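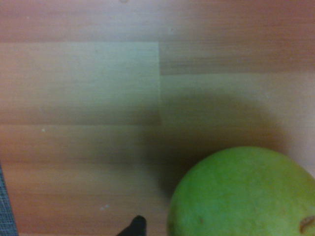

Green fruit on wood-grain laminate, with a brown stem scar at the right.

How to Clean Wood-Grain Laminate Without Leaving Streaks

Laminate with a plank pattern hides crumbs well and shows haze badly. If yours looks dull in patches after you wipe it, there is usually a film of old cleaner on top. These steps work on counters, tables and floors with straight plank seams.

What you need

Two microfiber cloths
A spray bottle
Warm water
Plain dish soap
White vinegar (for haze only)
A soft brush or an old toothbrush

Time: 20 minutes for a table or a short run of counter.

Step 1. Clear the surface
Take everything off, including the fruit. Whole fruit can sit on laminate, but large ones hold moisture underneath, and a leaking spot will go sticky overnight. Turn each piece over and check the bottom before you put it back.

Step 2. Dry clean first
Wipe or sweep with a dry cloth. Go in the direction of the grain. Grit that gets wet turns into paste and ends up in the seams.

Step 3. Mix the cleaner
Put 5 drops of dish soap in a full spray bottle of warm water. More soap leaves more film. Do not use oil soap, wax or furniture polish on laminate.

Step 4. Spray the cloth
Dampen the cloth and wring it until it no longer drips. Never spray straight onto the seams. Water that gets into a joint can swell the core, and the edge will stay raised.

Step 5. Wipe one plank at a time
Follow each plank from end to end, then move to the next. Pale planks show streaks less than dark ones, so check your work on the darkest plank you have.

Step 6. Do the seams
Run the damp brush along each joint and dry it right away with the second cloth.

Step 7. Dry
Go over the whole surface with the dry cloth. Look at it from a low angle toward a window. Any haze will show.

If there is still haze
Mix one part vinegar with four parts water, wipe a small area and dry it. If it clears, do the rest. Check your maker's care sheet first. The Relmont sheet that came with our table allows diluted vinegar, and the Vurnstead one for the counter says soap and water only.

Fruit stains and sap
Citrus juice wipes off with the soap mix if you catch it the same day. Mango sap is harder. Lay a warm damp cloth on it for 5 minutes, then wipe. Repeat before you try anything stronger, and keep scouring pads away from it. Once the printed layer is scratched, the only fix is a color-matched filler stick.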